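Thread: Does swapping wallpaper between sessions really help a two-arm policy?

tronness_lu
Wednesday, 9:14 pm
Hello all, it's been a while since I posted. Some of you were kind enough to help me with the calibration mess back in December, so I owe you an update (and I have a question at the end, sorry, I do go on).

We finished the first proper comparison on the tidy-the-lab-things task. Same two arms and the same small labware, with 1134 demonstrations for training. One policy saw only plain walls. The other saw the same number of demos split over 11 different wall and table coverings. Then we tested both on a covering neither had met. 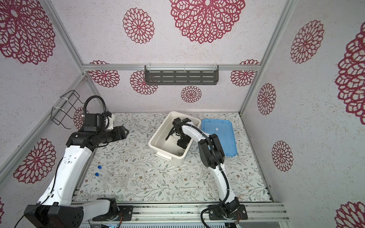
The plain-wall policy got 493 of its test runs right and the mixed one did clearly better, which pleased me no end! What I didn't expect was where the gap came from. Most of the failures were at the first reach, before anything had been picked up. Clear things are the worst of it. Look at the acrylic tube holder on the left of that leafy mat and you'll see my trouble, it nearly melts into the print, while the blue caps on the tubes stand out nicely.

Kultham_bench
Lovely to hear from you again. I'm going to be a nuisance, though. If you changed walls and table together, how do you know the walls did anything? My money is on the table. The arms spend their whole lives looking down at it.

tronness_lu
Fair, and Lumturie Nedeljković in our group said the same thing over lunch, in fewer words. We have a split run planned with the table fixed.

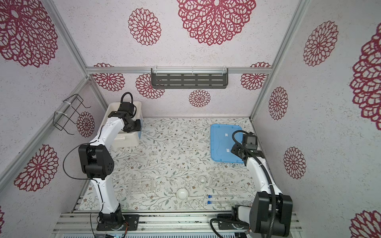
My guess is that both matter, because the fixed view takes in so much wall and the wrist views swing up to it now and then. But I'd happily be proved wrong, it would save us a great deal of papering.

yordanov_fan
I'll disagree with Kultham a little. We tried the Vodham recipe with a fixed table and new walls, and it still helped. Small effect, only 20 runs per setting, so take it with plenty of salt. Did you try cropping the fixed view instead? Much cheaper than wallpaper.

Kultham_bench
20 runs is a coin toss, my friend.

yordanov_fan
I did say salt!

tronness_lu
No cropping yet, but I like it. One more thing I should have put in the first post: we also trained a version with the wrist views only.

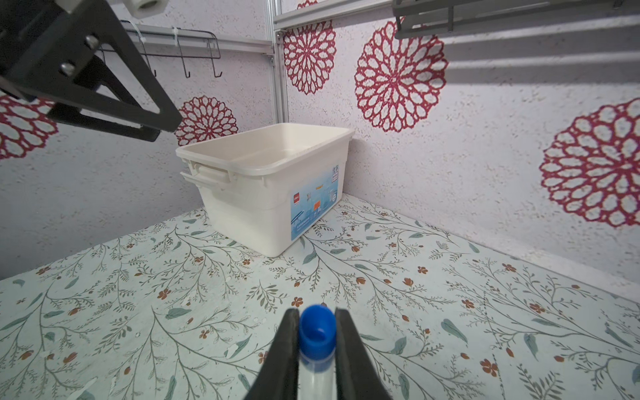 That one was surprisingly good at grasping and quite hopeless at deciding what to do next, so I wouldn't drop the fixed view altogether. Now for my question: when you report these, do you count a run where the arm fumbles and then recovers as a success? We did, and I'm having second thoughts.

Kultham_bench
Count it, but put the retries in their own column.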